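Kiretti two-finger gripper kit, with simulation model

Designed by Archie MacKinnon for small arms built at home or in a shared workshop.

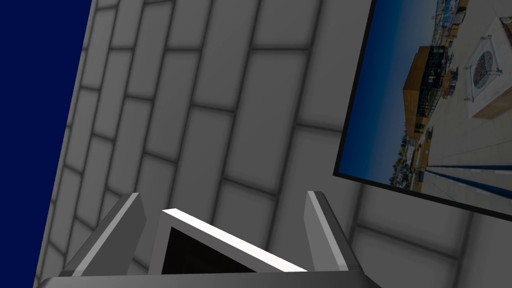 What you get

Printed parts for two fingers, the housing and the base plate
One servo with horn and screws
Bag of M3 hardware, including 4 spare nuts
Adapter plate for the Innes wrist, or a blank plate you drill yourself
Download link for the simulation model and the test room

The kit ships unassembled. You need a small Phillips driver, a 2.5 mm hex key and flush cutters. Plan on an evening for the build if you have put a servo together before.

The simulation model

The model is made from the same drawings as the printed parts, but the shapes are simplified so it runs on an older laptop. Surfaces are plain gray and white with no textures. The wrist view looks out from just behind the fingers, so both of them stay in sight while you drive the arm. The test room has a brick-pattern tile wall and a large framed picture, which gives you some edges and detail to line up against.

Joint limits are set a little inside the real ones. If you swap the servo, change the limits in the settings file before you run anything on the real arm.

Specifications

Weight with servo: 126 g
Supply: 6 V
Fingers: 2, replaceable
Wrist mount: Innes pattern, 4 holes
Cable length: 7 in

Assembly notes

Fit the servo before you close the housing. Center it under power, then put the horn on. Tighten the finger screws until the play is gone and back them off a hair – the fingers should still swing under light pressure. Leave slack in the cable where it passes the base plate.

Changes

12/09/2022: Thicker base plate. Uwe Lenz cracked two of the old ones on his Plikivow arm, both at the rear screw holes. Kits sold since May can have the new plate for the cost of postage. The simulation model has been updated to match.

Fits

Zurico desktop arm, with adapter
Plikivow arm, all versions
Any arm with an Innes wrist

Spare fingers are sold in pairs.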